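Falten im Regelkreis

Warum das Wäschefalten für Steuerungssoftware noch immer eine harte Aufgabe ist und wie Pavico die Planung in Etappen zerlegt

Ein starrer Körper hat sechs Freiheitsgrade. Ein T-Shirt hat so viele, dass es sich nicht lohnt, sie aufzuschreiben. Wer einen Greifer an ein Getriebegehäuse führt, schätzt eine Pose, rechnet eine Bahn und fährt sie ab. Bei Textilien ist die Pose schon nach dem ersten Kontakt veraltet, weil sich das Objekt mit jeder Berührung verformt. Klassische Bahnplaner setzen ein Modell voraus, das es hier nur näherungsweise gibt.

Die Softwarefirma Pavico arbeitet seit 18 Monaten an einem Stapel für die zweihändige Handhabung weicher Materialien. Der Kern heißt intern Kadlec und besteht aus drei Prozessen: Wahrnehmung, Etappenplaner und Regler. Sie tauschen ihre Daten über einen gemeinsamen Ringpuffer aus. Der Regler läuft mit festem Takt, die Wahrnehmung liefert, wann immer sie fertig ist. Der Planer muss mit beidem zurechtkommen.

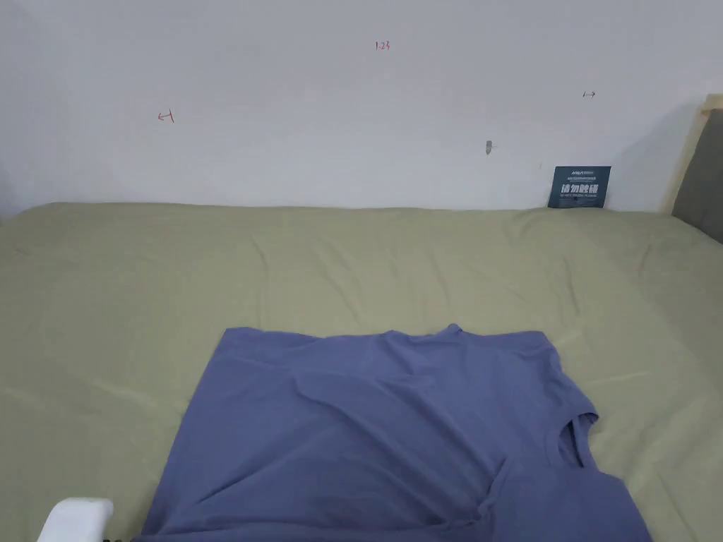 Die Wahrnehmung sucht zuerst die Kontur und leitet daraus Kandidaten für Greifpunkte ab: Saumecken, Schulterpunkte, Kragenrand. Ein Segmentierungsnetz trennt Stoff und Unterlage, was bei blauviolettem Gewebe auf blassem Olivgrün wenig Mühe macht. Schwieriger ist die Fläche dazwischen. Eine aufgeworfene, verdrehte Falte nahe der Schulter erzeugt eine dunkle Linie, die ein rein farbbasiertes Verfahren leicht als Außenkante liest. Kadlec bewertet deshalb jede Kante zusätzlich danach, ob auf beiden Seiten dasselbe Material liegt. Kanten mit Stoff auf beiden Seiten gelten als Falte und scheiden als Greifziel aus. Der Kragen bekommt eine eigene Klasse, denn er legt die Orientierung des Kleidungsstücks fest, auch wenn der Rest der Kontur nur teilweise im Blickfeld liegt.

Aus den Kandidaten bildet der Planer Paare. Für jedes Paar schätzt er, wie straff die Verbindungslinie nach dem Anheben wäre und ob beide Hände den Punkt ohne Umgreifen erreichen. Bis zu 32 Paare werden pro Durchgang bewertet, verworfen wird nach einem einfachen Kostenmaß. Simuliert wird dabei nur die Oberkante als Kette von Massepunkten. Eine vollständige Stoffsimulation war in der ersten Fassung vorgesehen und wurde gestrichen; sie kostete mehr Rechenzeit, als der Gewinn an Genauigkeit rechtfertigte.

Der kritische Übergang liegt zwischen Greifen und Strecken. Sobald beide Backen geschlossen sind, verschiebt sich die Aufgabe von der Position zur Spannung. Der Regler führt nun den Abstand der Greifer, nicht mehr deren Einzelposen. Zu wenig Abstand lässt die Oberkante durchhängen, zu viel zieht den Stoff aus den Backen. Als Messgröße dient der Verlauf der Oberkante im Kamerabild, ein Kraftsensor ist nicht zwingend nötig. Diagonale Falten unterhalb der Kante toleriert das Verfahren, sofern beide Ecken gehalten sind. 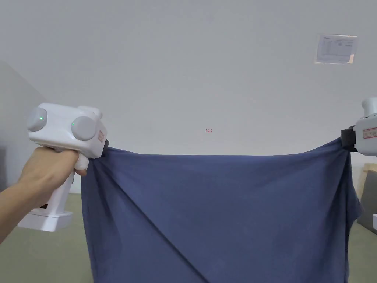

Daten und Werkzeuge

Die gelernten Anteile von Kadlec stützen sich auf Vorführungen mit handgeführten Greifern. Für die Aufbereitung setzt Pavico das Werkzeug Kemex ein, das die Ströme beider Hände und der Kopfkamera auf eine gemeinsame Zeitbasis bringt. Ein Versatz von wenigen Bildern zwischen links und rechts genügt, um ein Modell zu verderben: Es lernt dann, eine Hand vor der anderen zu bewegen, und der Stoff dreht sich beim Anheben ein.

Kemex zerlegt jede Aufnahme in 5 Etappen: Annähern, Greifen, Heben, Strecken, Ablegen. Die Grenzen werden aus Backenöffnung und Geschwindigkeit berechnet und stichprobenweise von Hand geprüft. Aufnahmen mit Umgreifen bleiben im Bestand, erhalten aber eine eigene Markierung.

Offene Punkte

Offen ist die Wiederaufnahme nach einem Abrutschen. Derzeit legt das System den Stoff ab und beginnt mit der Kontursuche von vorn. Das kostet Zeit, hält aber den Zustandsautomaten klein. Der Integrator Durkico erprobt eine Variante, bei der die verbliebene Hand hält und nur der verlorene Punkt neu gesucht wird. Voraussetzung ist eine Wahrnehmung, die hängenden Stoff ebenso sicher segmentiert wie liegenden. Die nächste Fassung mit dieser Funktion ist für Dezember vorgesehen.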